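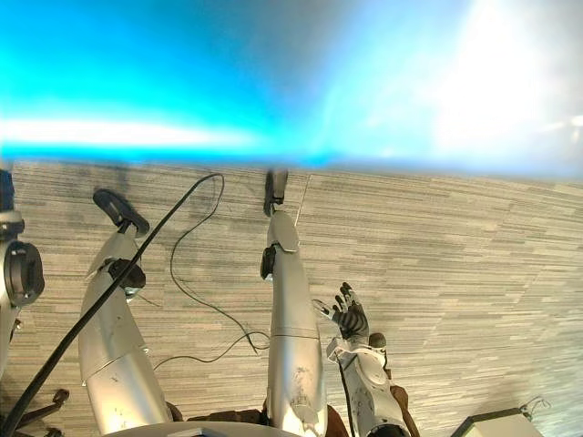 In May I must send the equipment plan for next year, and for the second time in my life I am the person who writes it. The first time I made almost every mistake which is possible to make with a spreadsheet. I promised to Roos that I would write down what I learned, so that she has something to disagree with, and then I thought it can as well go on the blog.

Some background for those who read me only for the bicycle posts. I work in Pranham, in a small group which uses a humanoid robot for household tasks, mostly picking up clothes and moving light containers. We are not a rich group. We have one robot, one room, and a budget that looks large to my mother and small to everybody who ever bought a robot.

The robot itself was the easy part

When people hear that you are buying such a machine, they ask what it costs, and they mean the machine. This number is on the quote, it is one line, and somebody above you has already swallowed it before you are invited to the meeting. I was so occupied with this line that I treated the rest like crumbs. In my first plan there was a row called "accessories and other", and I put there 3000 dollars. I remember that I felt quite generous.

The row was finished before we had done the first proper working day. Shipping insurance took a piece, a second charger took a bigger piece, and what remained went to cables.

About cables I could write a separate post, and perhaps I will. A cable is cheap when you buy it in a calm moment. It is expensive when you discover in the afternoon that yours is one metre too short and you pay the courier. A robot that works near furniture also needs more cable than the drawing says, as the drawing goes in a straight line and the floor doesn't. You need slack for every movement of the arms, and then the slack lies on the carpet and you need something to guide it, and this something is again a purchase. My rule today is that I measure the longest route in the room, I double it, and I order two of each. Lev says that this is wasteful. Lev has also borrowed from my box of spare cables more often than any other person in the building.

Hands are consumables

This sentence I would like to have printed and put above the desk of every finance person. The hands of a robot look like the most precious part, and they are, but for the planning you should think of them as you think of tires. They touch everything. They go into baskets, between cloth and plastic, along edges. The coverings get worn, a fingertip comes loose, a small fitting at the wrist meets the side of something hard.

In my first plan I wrote one spare hand. The supplier, Stivik, was very correct and told me that the delivery time for a replacement is long, and I nodded and did not do the arithmetic. If the repair takes longer than the whole period you planned for the work, then one spare is the minimum for each side, and you must remember that a left hand does not help you on the right. It sounds stupid when I write it. I did not think about it until the moment I was holding the wrong one.

For next year I put the hands in their own section of the plan, with the coverings and tips separate from the complete units. Roos thinks the section is too big. We will see who crosses out what.

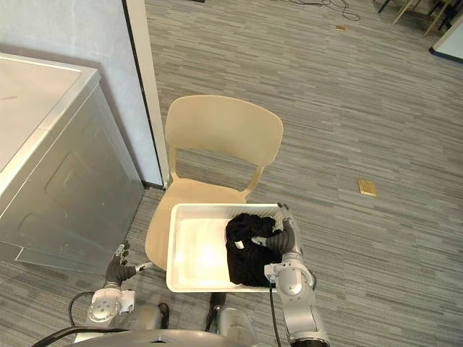 Right hand in the basket with the black garment, left hand staying out of it.

Boring things that do the real work

For this kind of task you need a chair, a basket and some clothes. It is nearly comical to see these lines in the same document as the robot. The finance colleague called me to ask if the line "baskets, plastic" was an error. I said no, and please do not remove it.

I learned to be careful with such objects for one reason, which is that they must stay the same. If you collect work over several months and in the middle the basket breaks, you go to the shop and the shop has now a different basket, with another rim and other holes in the side. For a person this is the same basket. For your results it is a new object, and you have to explain it each time when you show a graph. So we buy several identical ones at once and we put them on the shelf. The same for garments. Black clothing is especially useful for us, it is difficult for the cameras, and for that reason I don't want to change it to something nicer.

With chairs it is a bit different. We take what comes. De Graaf, the second-hand office furniture place near the ring road, lets us have odd chairs for very little money, and they are patient when I ask to see the underside. I look for a flat seat, a basket should be able to sit on it without sliding. I once bought from a catalogue a very beautiful chair with a soft, hollow seat. It is now in my kitchen, properly paid by me, before someone asks.

The room costs also

My first plan had nothing for the room. The room was there already, so I thought it is free. After, we had to think about where the power comes from, how far the robot can reach without touching the wall, what happens with the light from the window side in late afternoon, and who pays when the carpet must be cleaned. A building manager will accept a lot of things if you ask before. If you ask after, each of them gets a form.

I would put in the plan, for the room alone, five lines: power, network, floor, light, storage. Even when you write zero in some of them. The zero shows that you thought about it, and in the next year somebody can see whether it was still zero. Storage was never zero. The crate in which a robot arrives is enormous and you are not allowed to throw it away, as the warranty is void if you send the machine back in anything else. We pay rent for a crate. Every month I see this on the sheet and I feel a small pain.

Leasing, buying, and the offer from Jesstead

In April 2019 we received an offer from Jesstead to lease a second machine instead of buying. I spent two evenings with it. On the first page it is attractive, the monthly sum is friendly and the service is included. Then you come to the definition of service. The arms are inside, the hands are outside, and "cosmetic damage to the shell" is charged at the end of the contract. I went and looked at our own legs and arms, which have scratches and small dark marks like every machine that is really used, and I tried to imagine the bill. I don't say it is a bad offer. For a group that needs the robot only for a demonstration it may be exactly right. For us, with the work on the floor and near furniture every week, I could not make it come out cheaper than buying after 26 months, and our project is longer than this.

Lev does not agree with my calculation. He says I put the value of our own repair hours too low, because I like repairing. This is possibly true. I have now added a column for hours, which I fill in on the same day, also when the number is embarrassing.

How the sheet looks now

I keep every purchase in one of three groups. First are things that we buy once and that have a serial number. Second are things that wear out, with a guess of how long they live, and the guess gets corrected when the thing really dies. Third are things that must stay identical, and for these I note the shop and the product code, and I keep a photo of the label. The old row "accessories and other" still exists but I am allowed to put there only what surprised me. At the end of the year I read it from top to bottom and move each item to where it belongs.

I also write next to each line who asked for it. It is not for blaming. When money must be cut you can go to this person and talk, and very often they say, oh, this, I don't need it any more. Last year I found in this way the money for the second set of finger coverings.

What I have not solved is the delivery time. I would like a column which tells me the latest day to order each part, but the suppliers give me a range, and the range is so wide that the column is either always red or always green. If you have a method for this, please write me. Roos has proposed to simply order everything in the first week of the year and sleep well, and I am still looking for the argument against it. The draft goes to her tomorrow, with the hands section as it is.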